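Dustach method

The Dustach method is a procedure for teaching a robot arm to carry out close work on computer motherboards from a small number of human demonstrations. It was developed at the Acheampong Laboratory in Prisport by Seidu Gbeho and Nanami Okabe, and was first described in a technical report released in September 2023. The name comes from the software package in which the method was distributed.

Background

Motherboard servicing is hard to automate. Boards returned for repair or recycling differ in layout, and many of the parts a technician handles are small, springy or easily bent. Earlier work at the laboratory, led by Ama Dankwa, relied on a fixed overhead camera and a stored layout for each board model. The approach worked on boards held in a jig but lost accuracy when a board was turned or tilted, and the gripper often hid the part it was meant to reach.

Gbeho and Okabe moved the camera to the wrist of the arm and discarded the stored layouts. Their aim was to have the robot recognize a part from close range and correct its own position on the way in.

Procedure

Training begins with an operator guiding the arm by hand through the task. For each task, 12 demonstrations are recorded, divided among four board models. The operator is told to vary the starting height and the angle of the board between recordings. Wrist images and joint positions are stored together.

The recordings are used to train two separate controllers. The first, called the approach controller, brings the fingertips near the target using the wrist view alone. The second, the contact controller, takes over in the final millimetres and also reads the force at the fingers. The changeover point is learned from the demonstrations and is not set by the programmer.
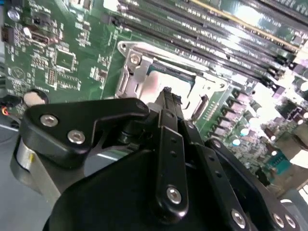

Wrist camera view of the gripper fingertips at the CPU socket of a motherboard.

The CPU socket was chosen as the main test area. Its metal bracket gives strong edges for the camera to follow, but reflections from the bracket change as the arm moves. Okabe treated these reflections as useful information about viewing angle and left them in the training images, where the earlier system had filtered them out.

Results

The report covered five tasks, including lifting the socket lever, releasing a memory latch and removing a coin-cell battery. The method outperformed the overhead camera system on all but one of them. The exception was unplugging small cable connectors, where the fingers tended to catch on neighbouring wires.

Performance on board models left out of training was lower, although the approach controller was affected less than the contact controller. The authors attributed the difference to variation in the stiffness of latches and levers, which the wrist camera cannot sense.

Later work and criticism

Yaw Sarpong repeated the socket and memory tasks at Farnetti, an electronics recycling firm, using a different arm and narrower fingers. He reported similar results for the memory latch but found that the socket task required three additional demonstrations before the changeover became reliable.

Seidu Agyeman questioned whether hand-guided recordings were a fair basis for comparison, as the operator's own hands changed the load on the arm. A revised version of Dustach added recording by remote control. The original procedure remains available in the package as an option, and the two kinds of recording can't be mixed within a single training set.

See also

Learning from demonstration
Visual servoing
Electronics recycling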